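Ren Tabletop Set

Research edition, supplied by Drallari

Ren is a set of objects, plates and software for testing how well a robot arm carries out pick-and-place instructions on a table. It came out of work at our Ellport lab on a method we call staged correction, and it is sold in the same form we use ourselves. It works with any arm that can report its joint positions and accept a target pose. The arm, gripper and table are not included.

How the method works

Most policies trained from demonstrations do well when the table looks like the training data and badly when it doesn't. Staged correction adds a second pass. The arm is first trained on plain demonstrations, one object to one plate. It is then run without help, and an operator steps in only when the gripper is clearly going to the wrong object or closing in the wrong place. The moments just before each correction are kept and weighted more heavily in the next round of training.

We used 496 demonstrations for the first pass and 2 rounds of correction after it. A third round made no difference we could measure, so the software stops at two by default. You can change this in the settings file.

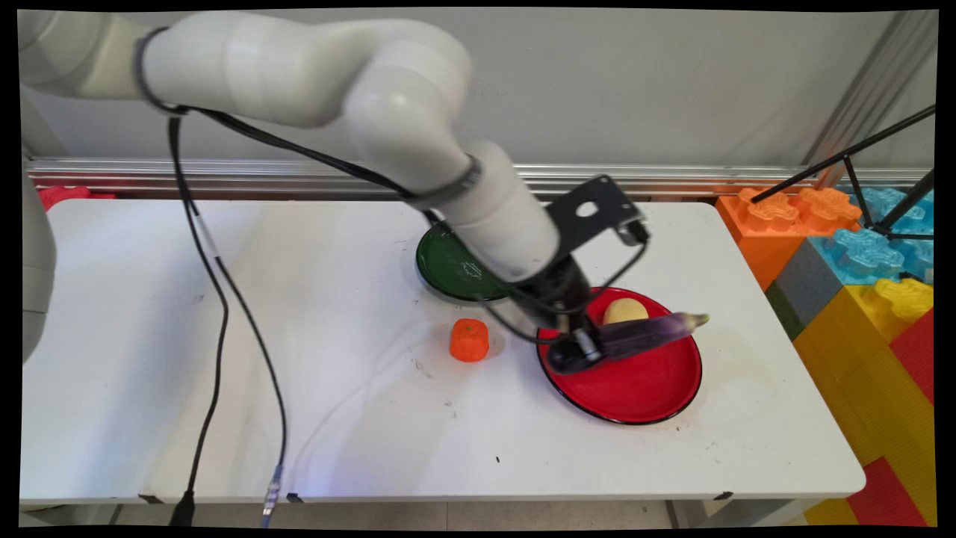
Toy food was chosen for the set for practical reasons. The shapes are awkward in different ways. An aubergine is long and can be taken at several points, but if the fingers close too near one end it tends to swing when lifted. A potato is short and offers very little to hold once the fingers are slightly off centre. Plates are also harder than trays – they are shallow, they can slide, and a gripper that comes down too far will push them along the table.

Results

The largest gain was on instructions that name both an object and a plate colour, such as "put the aubergine on the red plate". After the first pass the arm often picked the right object and then chose the wrong plate. After correction this became uncommon. Grasping improved less. Failures that remain are mostly on small round objects lying close to a plate rim, and we do not have a good answer for those yet.

Results were poorer when the lighting changed between training and testing. If your lab has windows, we suggest collecting demonstrations at different times of day.

What is supplied

Toy food objects, 12 pieces
Coloured plates
Printed task cards with start positions
Ren software, with the correction tool and scoring script
Starter demonstrations recorded at Ellport

Setting up

Fix the camera before recording anything and leave it where it is. Moving it between passes will spoil the weighting step. Cables should have enough slack for the full reach of the arm. Allow over an hour for the first calibration; later ones are quicker.

Replacement objects can be ordered singly. The Beltton wrist bracket is sold separately and fits most small arms – check the bolt pattern on its own page before ordering.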